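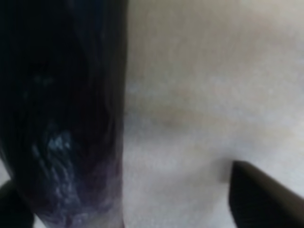 My neighbor across the hall told me over the weekend that I should quit bringing reusable bottles on long train rides altogether and just buy a drink when I get thirsty. I have been turning that over ever since, so bear with me, this is going to be a few posts.

Travel > Slow Trains > Threads

I take the night train from Irden to Grultska a few times a year to see family, and I love it more than is probably reasonable (the rattling, the little reading lamp, the smell of somebody's oranges two seats down!). But drinks on board are a whole subject.

The cart comes through once before the lights go down, and if you happen to be dozing, well, that's it until morning. So I pack my own, always have, and my mother did before me.

What I've settled on is 2 bottles, one of plain water and one of something sweet for the morning, when you're stiff and cross and the hills are just starting to show. 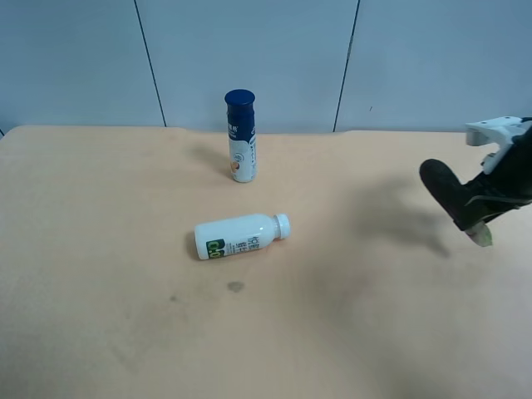
A reply from somebody on the same line says the station shop at Welider stays open late now, and that the platform stop there is long enough to run in if you leave your shoes on. I had no idea! Last September we sat there for 29 minutes and I never once got up from my seat.

18 comments would have been plenty for a thread about drinks, but you all have opinions and I'm enjoying every one of them.

Snacks, briefly: crackers, a hard cheese, apples cut up ahead of time. Skip anything with a strong smell, your whole car will thank you.

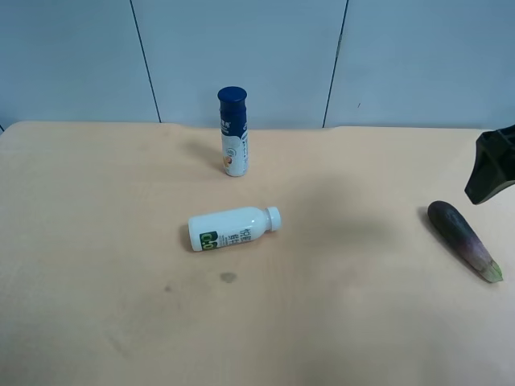
Is it worth paying extra for a sleeper? For me it depends on the direction. Going out I'm too excited to sleep anyway, so I take a seat, and coming home I'll gladly pay for the bunk.

I'm booked again for a Monday, window side, and I'll try the shop this time, shoes on.

92 shares · 30 comments
Last updated: Monday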